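흰 탁자 위에 남는 것들
메모스빌 공용 작업실 '타미루'가 탁자 한 장을 다루는 방식

드레르키너 소식 특집
2019년 10월 15일

메모스빌 구시가지 남쪽에 자리한 타미루는 드레르키너 재단이 운영하는 공용 작업실이다. 연면적은 1,896제곱미터이며, 1층에는 접수대와 전시 공간이, 2층에는 회원이 자유롭게 쓰는 작업실과 회의실이 있다. 회원은 월 단위로 등록하고, 자리는 지정되지 않는다. 먼저 온 사람이 원하는 탁자에 앉아 일을 하고, 일을 마치면 자리를 비운다. 규정집의 문장은 그것으로 끝나지만 실제 운영은 그보다 복잡하다.

지정석이 없는 건물에서 탁자는 가구인 동시에 경계가 된다. 의자에 외투를 걸어 두면 자리가 있다는 뜻이고, 물병을 올려 두면 곧 돌아온다는 뜻이다. 전선 뭉치만 남아 있을 때에는 해석이 갈린다. 재단이 지난 2월부터 시행한 '탁자 정리 지침'은 이러한 해석의 차이에서 출발하였다. 본지는 지침이 시행된 이후의 타미루를 찾아 탁자와 그 위의 물건, 그리고 벽면 수납장이 어떻게 쓰이고 있는지를 살펴보았다.

흰색을 고른 이유

타미루 2층의 탁자는 모두 흰색이다. 개관 당시 설계팀은 짙은 색 목재 상판을 우선 검토하였으나, 최종 단계에서 흰색 상판으로 방향을 바꾸었다. 당시 실내 설계를 맡은 테이스 코펜스는 이 결정에 두 가지 사정이 있었다고 설명한다. 하나는 조도이다. 2층은 안쪽으로 깊은 평면이어서 창에서 먼 자리는 낮에도 조명에 의존한다. 밝은 상판은 천장 조명을 되받아 주변을 환하게 하므로 탁상등을 따로 둘 필요가 줄어든다.

다른 하나는 청소이다. 흔히 흰 상판은 때가 잘 타서 관리가 어렵다고 한다. 코펜스의 견해는 다르다.

"때가 타는 정도는 어느 색이든 비슷합니다. 흰색은 그것이 보일 뿐입니다. 여러 사람이 쓰는 탁자라면 보이는 편이 낫습니다. 앞사람이 남긴 컵 자국을 뒷사람이 보고, 앉기 전에 닦게 됩니다."

물론 보이는 것이 언제나 반가운 것은 아니다. 광택이 있는 흰 상판에는 손자국과 옅은 얼룩이 드러나고, 조명의 각도에 따라서는 닦은 결까지 남는다. 마른 천으로 문지르면 얼룩이 넓게 번지는 일도 있다. 현재 2층에서는 물기를 꼭 짠 부드러운 천으로 한 방향으로 닦고, 이어서 마른 천으로 물기를 거두는 방법을 쓴다. 연마 성분이 든 세제는 광택을 고르지 않게 만들어 사용하지 않는다.

상판의 모양은 자리마다 다르다. 벽을 등진 구역에는 각진 탁자를, 통로가 넓은 구역에는 둥근 탁자를 두는 것이 원칙이지만, 행사나 교육이 있을 때에는 배치를 바꾼다. 둥근 탁자는 머리 쪽 자리가 없어 여러 사람이 둘러앉기에 알맞은 대신 벽에 붙일 수 없고, 혼자 쓰는 사람이 어디까지를 자기 자리로 여겨야 할지 모호하다. 지침에 관한 문의 가운데 상당수가 둥근 탁자에 관한 것이었다고 한다.

물병이라는 물건

탁자 위에서 가장 자주 보게 되는 물건은 물병이다. 노트북을 쓰지 않는 사람은 있어도 마실 것을 곁에 두지 않는 사람은 드물다. 손으로 하는 작업이 많은 회원일수록 뚜껑이 있는 용기를 선호한다. 컵은 팔꿈치에 걸려 넘어지면 그대로 쏟아지지만, 뚜껑을 잠근 병은 굴러갈 뿐이다.

타미루는 개관 초기에 음료 반입을 제한하는 방안을 논의한 바 있다. 그러나 하루를 온전히 작업실에서 보내는 회원에게 마실 것을 밖에서만 마시도록 하는 것은 현실성이 없다는 의견이 우세하였고, 결국 뚜껑이 있는 용기에 한하여 허용하는 것으로 정리되었다. 이 조항은 지금도 유지되고 있다.
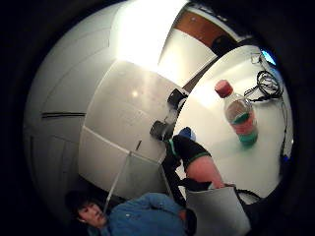
뚜껑을 기준으로 삼은 규정은 단순하지만 효과가 있었다. 운영 담당 슬라멧 오스만은 규정을 시행하고 나서 상판보다 바닥의 상태가 먼저 달라졌다고 말한다. 쏟아진 음료는 상판에서는 금세 닦이지만 바닥으로 흘러내려 의자 바퀴에 묻으면 사방으로 옮겨 가기 때문이다. 끈적이는 바퀴 자국은 청소 담당 직원이 가장 곤란해하던 문제였다.

남은 과제는 병의 주인을 가리는 일이다. 시중에서 파는 투명한 플라스틱병은 모양이 서로 비슷하다. 뚜껑의 색이나 상표로 구분할 수 있다고는 하나, 같은 매점에서 같은 음료를 산 사람이 나란히 앉으면 소용이 없다. 오스만은 회원에게 병에 이름을 적기를 권하지만 강제하지는 않는다. 접수대에 유성펜을 비치해 두었고, 지워지지 않는다는 점을 꺼리는 회원을 위해 끈 달린 이름표도 함께 두었다. 이름표 쪽은 거의 줄지 않았다고 한다.

마시고 남은 병의 처리도 지침에 포함되었다. 내용물은 준비실 개수대에 버리고, 병은 헹구어 뚜껑과 분리한 다음 수거함에 넣는다. 재사용하는 병은 다음 날까지 탁자에 둘 수 없다. 작업 재료가 담긴 병에는 별도의 조항이 적용된다. 물감을 푼 물이나 염료처럼 마실 수 없는 액체를 음료병에 담아 두는 행위는 원칙적으로 허용되지 않으며, 부득이한 경우 내용물의 이름을 병에 표기하여야 한다. 이 조항은 지난해 공예 강좌를 준비하는 과정에서 강사진의 요청으로 마련되었다.

전선은 누구의 것인가

물병 다음으로 많은 것이 전선이다. 기기를 쓰는 회원이 늘면서 탁자 위에는 충전선과 연결선이 예사로 놓이게 되었고, 검은 전선은 흰 상판 위에서 유난히 눈에 띈다. 감아 둔 것이라 해도 매듭을 짓지 않으면 곧 풀려 서로 얽힌다.

지침은 전선에 대하여 세 단계의 원칙을 둔다. 쓰고 있는 전선은 탁자 뒤쪽 가장자리로 보내고, 당장 쓰지 않는 전선은 묶어서 한쪽에 모으며, 자리를 떠날 때에는 모두 가져간다. 문구로는 간단하지만 둘째 단계가 가장 지켜지기 어렵다. 작업 중에는 언제 다시 쓸지 알 수 없는 전선이 늘 있기 마련이고, 이를 매번 묶는 일은 번거롭다.

코펜스는 설계 단계에서 상판에 배선 구멍을 내는 방안을 검토하였다가 철회하였다. 구멍은 위치가 고정되므로 탁자의 방향을 바꾸면 오히려 방해가 되고, 틈에 먼지가 쌓인다는 것이 이유였다. 그 대신 벽면 수납장 안에 전선용 칸을 마련하고 넓은 고무 밴드를 넉넉히 두었다. 밴드는 납품업체 스쿠케티에서 일괄 구매하며, 색은 초록과 파랑으로 나뉜다. 초록은 재단 비품, 파랑은 회원 개인 물품에 쓰도록 정하였으나, 취재 중에 만난 회원 가운데에는 이 구분을 처음 듣는다는 이도 있었다.

탁자 가장자리 아래로 늘어지는 전선은 별도로 다룬다. 지나가는 사람의 발이나 의자 팔걸이에 걸리면 기기가 함께 끌려 떨어질 수 있다. 앞쪽으로 전선을 늘어뜨려야 하는 작업이라면 앉은 사람의 무릎 안쪽으로 지나게 하고, 통로로 나오지 않도록 한다. 지침에는 이 내용이 한 줄로 적혀 있다. 오스만은 신규 회원 안내 시간에 이 대목을 직접 의자에 앉아 시연한다고 하였다.

손잡이가 눈에 띄지 않는 벽

타미루 2층의 작업 구역을 지나다 보면 벽 전체가 흰 판으로 이루어진 듯한 부분을 만나게 된다. 수납장이다. 문과 문 사이의 이음선이 가늘어 멀리서는 한 면으로 읽힌다. 코펜스는 수납장이 방 안에서 가장 조용한 물건이어야 한다는 생각으로 이 벽을 설계하였다고 밝혔다.

"작업실에는 이미 색이 많습니다. 사람의 옷이 있고, 병이 있고, 재료가 있습니다. 벽까지 말을 걸 필요는 없습니다."

다만 조용한 벽은 사용자에게 불친절할 수 있다. 개관 직후 회원들은 어느 문 안에 무엇이 들어 있는지를 알지 못하여 차례로 열어 보아야 했다. 문 바깥에 표지를 붙이자는 제안이 있었으나 설계팀이 난색을 보였고, 절충안으로 문 안쪽 윗부분에 품목을 적은 종이를 붙이기로 하였다. 열어야만 읽을 수 있는 표지라는 점에서 이 절충안에 대한 평가는 지금도 엇갈린다. 운영팀은 접수대에 수납장 배치도를 비치하고, 같은 내용을 회원 수첩 뒷면에 실었다.

수납의 원칙은 쓰임의 빈도이다. 매일 꺼내는 것은 허리 높이에, 가끔 꺼내는 것은 아래에, 한 해에 몇 차례 쓰는 것은 위에 둔다. 접시와 볼, 쟁반처럼 식기에서 온 물건이 허리 높이에 있다는 점은 처음 방문한 이들에게 의외로 여겨진다. 타미루에서 볼은 식사보다 작업에 더 많이 쓰인다. 작은 부품이나 단추, 구슬 따위를 쏟아 놓고 고를 때 평평한 쟁반보다 오목한 그릇이 편하다. 안이 둥글어 물건이 가운데로 모이고, 손끝으로 긁어 올리기도 쉽다.

파란 볼의 쓰임

비품으로 쓰이는 볼 가운데에는 파란색이 있다. 흰 탁자 위에 흰 그릇을 두면 가장자리가 상판에 묻혀 손이 헛나가는 경우가 있다는 강사의 지적을 받아들여 구매 목록에 색이 있는 그릇을 넣었다. 짙은 색은 안에 든 어두운 부품을 가리므로 검은색과 남색은 후보에서 제외되었다고 한다.

그릇을 두는 자리에 관해서도 강사마다 권하는 바가 있다. 대체로 주로 쓰는 손의 반대편, 팔을 뻗어 무리 없이 닿는 곳이 좋다고 본다. 주로 쓰는 손 앞은 비워 두어야 도구를 집고 내려놓는 동작이 막히지 않는다. 병처럼 높이가 있는 물건은 그릇보다 바깥쪽에 둔다. 손이 그릇 위를 오가는 동안 소매가 병에 걸리는 일을 피하기 위해서이다.

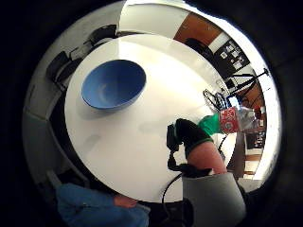
공예 강좌에서는 첫 시간의 앞부분을 탁자 차리기에 쓴다. 수강생은 상판을 닦고, 그릇과 도구를 꺼내고, 마실 것의 뚜껑을 잠가 먼 쪽에 놓은 뒤 의자 높이를 맞춘다. 재료는 그다음에 나누어 준다. 재료를 먼저 나누어 주면 모두가 곧바로 만지기 시작하여 탁자를 정돈할 기회를 놓친다는 것이 강사진의 공통된 경험이다.

수업이 끝나면 순서를 거꾸로 밟는다. 재료를 걷고, 그릇을 비우고, 도구를 제자리에 돌려놓은 뒤 마지막으로 상판을 닦는다. 볼은 준비실에서 씻어 엎어 두었다가 물기가 마르면 수납장에 넣는다. 젖은 채로 포개어 두면 서로 달라붙어 떼어 내기 어렵고, 수납장 안에 물이 고인다. 오스만은 이 과정이 강좌 시간 안에 이루어져야 한다는 점을 강사 계약서에 명시하도록 하였다. 정리를 강좌가 끝난 뒤의 일로 미루면 결국 다음 이용자의 일이 된다.

가장자리에 대하여

탁자를 오래 관리한 사람은 가운데보다 가장자리를 본다. 떨어지는 물건은 모두 가장자리를 거치고, 흠집 역시 대부분 가장자리에서 시작된다. 의자 팔걸이가 상판 모서리에 닿는 높이인 경우에는 특히 그러하다. 의자를 밀어 넣을 때마다 같은 자리가 부딪히고, 흰 마감 위에는 검은 자국이 남는다.

타미루에서는 팔걸이 있는 의자를 쓰는 자리에 한하여 의자를 탁자 아래로 밀어 넣지 않고 조금 비껴 세워 두도록 안내한다. 통로가 좁아진다는 불만이 있으나 상판을 교체하는 비용과 견주어 택한 방안이다. 팔걸이를 낮출 수 있는 의자로 바꾸는 안은 내년도 예산에 반영해 달라는 요청과 함께 재단에 제출되어 있다.

작은 물건을 가장자리에 두는 습관도 안내 대상이다. 펜, 지우개, 이어폰 덮개와 같은 것은 작업을 하는 사이에 조금씩 밀려나 어느새 끝에 걸쳐진다. 떨어진 물건은 의자 바퀴 밑에서 발견되거나, 저녁 청소 때 빗자루 끝에서 나온다. 접수대의 보관함에는 그렇게 모인 물건이 23일 동안 머문다. 기한이 왜 23일인지에 관하여는 운영팀 안에서도 설명이 일치하지 않는다. 초기 규정을 작성할 때의 숫자가 그대로 이어졌다는 것이 가장 유력한 견해이다.

보관함을 찾는 회원은 많지 않다. 값이 나가는 물건은 대개 당일에 주인이 나타나고, 그 밖의 것은 잃어버린 사실조차 알려지지 않는다. 기한이 지난 물건 중 쓸 수 있는 문구류는 공용 비품으로 돌리고 나머지는 폐기한다.

비운다는 것의 기준

지침을 만드는 과정에서 논의가 가장 길었던 대목은 '자리를 비운다'는 표현의 범위였다. 초안에는 "퇴실 시 탁자 위에 아무것도 남기지 아니한다"라고 되어 있었다. 이에 대하여 장기 작업을 하는 회원들이 이의를 제기하였다. 말리는 중인 작업물이나 배열을 마친 부품은 옮기는 순간 처음부터 다시 하여야 한다는 것이다.

재단은 의견을 받아들여 예외를 두었다. 접수대에서 발급하는 카드를 작업물 옆에 놓으면 다음 날 개관 시각까지 그대로 둘 수 있다. 카드에는 이름과 연락처, 내용물, 만져도 되는지의 여부를 적는다. 카드가 없는 물건은 직원이 쟁반에 옮겨 수납장 아래 칸에 둔다. 등록 회원이 최대 3,000명에 이르는 건물에서 모든 물건의 사정을 직원이 기억할 수는 없으므로, 기억을 종이에 맡긴 셈이다.

카드 제도에 대한 회원의 반응은 대체로 우호적이다. 다만 카드를 자리 선점의 수단으로 쓰는 사례가 나타나자 운영팀은 같은 탁자에 연이어 카드를 놓을 수 있는 기간을 제한하였다. 오스만은 이 제한이 충분한지 아직 판단하기 이르다고 하면서, 연말에 회원 의견을 다시 들을 계획이라고 밝혔다.

코펜스는 설계자로서 다소 다른 바람을 내비쳤다. 그는 정돈된 상태의 작업실보다 쓰이고 있는 작업실을 보러 온다고 한다.

"완공 사진에는 병도 전선도 없었습니다. 그 사진을 보고는 탁자가 맞는 크기인지 알 수 없었습니다. 사람이 팔을 올리고 물건을 늘어놓은 다음에야 알게 됩니다. 둥근 탁자는 조금 더 컸어도 좋았을 것입니다."

재단은 이번 지침을 메모스빌의 다른 시설에도 적용할지 검토하고 있다. 시설마다 탁자의 재질과 이용자의 구성이 달라 그대로 옮기기는 어려우며, 음료 용기와 전선에 관한 조항을 우선 공유할 예정이다. 탁자 정리 지침의 전문과 수납장 배치도는 타미루 접수대에서 받아 볼 수 있다. 2층 작업실 견학은 개관일 오전에 한하여 접수하며, 강좌가 진행 중인 구역은 제외된다.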